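Visit to the Fairclough print and garment works, 3 March 2022

The parking lot at Fairclough fills early, so we left the car by the feed store and walked the last stretch. The tour starts at the side door. You sign a sheet, get a paper badge and wait in a hallway with a water cooler and a framed map of the county.

Fairclough prints on finished garments. They don't knit or sew anything. Blank shirts come in by truck from two suppliers, Tirnico and Vivitz, and are stacked by size on steel shelving at the north end. Our guide said Tirnico blanks run a little long in the body and that the shop sets the print lower on them to make up for it.

The screen room was the part I had come for. There are 313 screens on the active racks, each with a job number on masking tape. Older ones get stripped and coated again. The coating is done under yellow light, and visitors look in through a window. It smelled of ink and warm cotton even out there.

They have 7 presses. The biggest came from Fedenar and was being cleaned while we were there, so we watched a smaller one run a job for a school band. Each color goes down separately, with a short flash of heat between them. After that the shirts ride a belt through the dryer. The noise is steady but you can talk over it.

Spring designs are settled in October, which surprised a few people in our group. By the time the flowers are up, the shop is already working on fall -- mostly schools and harvest fairs. One order on the board that morning was for 682 pieces in four sizes.
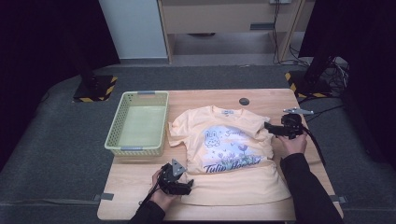

Can you order just one shirt?
The smallest screen print order is 120 pieces, but single shirts from the seasonal designs are sold at the front counter.

The counter takes cards and cash. I bought a gray sweatshirt with a slightly crooked print from the seconds bin -- it fits fine. The tour ran a bit over an hour. Wear closed shoes, as they will turn you away in sandals. The restroom is past the shipping desk, on the left.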